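# Grundstead Night Sky Recorder

A weatherproof camera you leave in the garden to catch strange lights overhead. Sold by Poltmont, reviewed and stocked by us with reservations, which you should read before you order.

## What the maker claims

Poltmont says the Grundstead watches the whole sky from dusk till dawn, ignores aircraft and satellites, and saves a short clip of anything it can't put a name to. The box has the words "unexplained object alert" on it in rather large letters. The leaflet goes further and tells you that owners have logged 1,331 unexplained objects so far.

We asked how many of those had been looked at by a person afterwards. We were told the question would be passed on. It was passed on in November.

## What it does

It is a wide-angle camera with a motion trigger and a clock. When a bright point moves across the picture, it records for up to 9 seconds and stores the clip on a memory card. That part works well enough. The sorting is where we part company with the leaflet. The recorder compares each light with a list of flight paths and satellite passes, and if there's no match the light goes into a folder marked "Unexplained". A light aircraft with no entry on the list goes in there. So does a moth close to the dome, or a lantern from a wedding up the road.

Manouchehr Ghasemi ran one on his shed roof in Bususville and sent us the folder. He had been hoping for something good, and I think he still is. Most of his clips were insects. One was very pretty and almost certainly a meteor. Two we couldn't place, and all I'd say about those is that we couldn't place them. A smudge with no distance, no size and no second camera on it could be nearly anything, and people who tell you it must be a craft are guessing.

## Who should buy it

If you like meteors, buy it. It is a decent meteor camera at a fair price, and I wish they'd sell it as one. If you want proof of visitors, keep your money, or buy two recorders and put the second with a friend a few miles off. With two views of the same light you can at least work out how high it was.

Annunziata Morelli, who handles our returns, would like me to add that "I haven't seen any aliens" is not a fault under the guarantee.

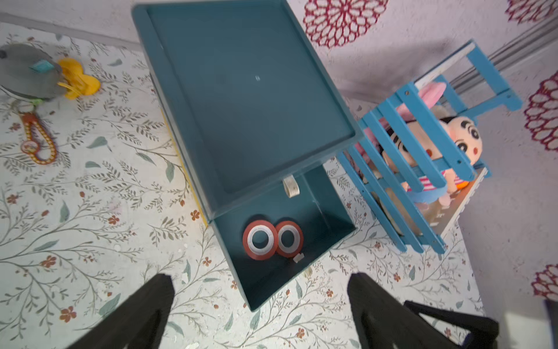

## Setting up

- Fix the bracket to something that doesn't sway. Fence panels sway.
- Point the arrow on the base north – true north, not whatever your phone says beside a metal gutter.
- Set the clock yourself. It loses time, and a clip with the wrong time can't be checked against anything.
- Wipe the dome with a soft cloth. Spiders love it.
- Leave sensitivity on 3. Higher settings fill the card with moths.

## In the carton

Recorder, bracket, mains lead, memory card and leaflet. The Kazlauskienė filter, which cuts down street-lamp glare, is sold separately and does help in towns.

Orders placed before noon on Wednesday go out the same day. Opened recorders can come back if the dome isn't scratched.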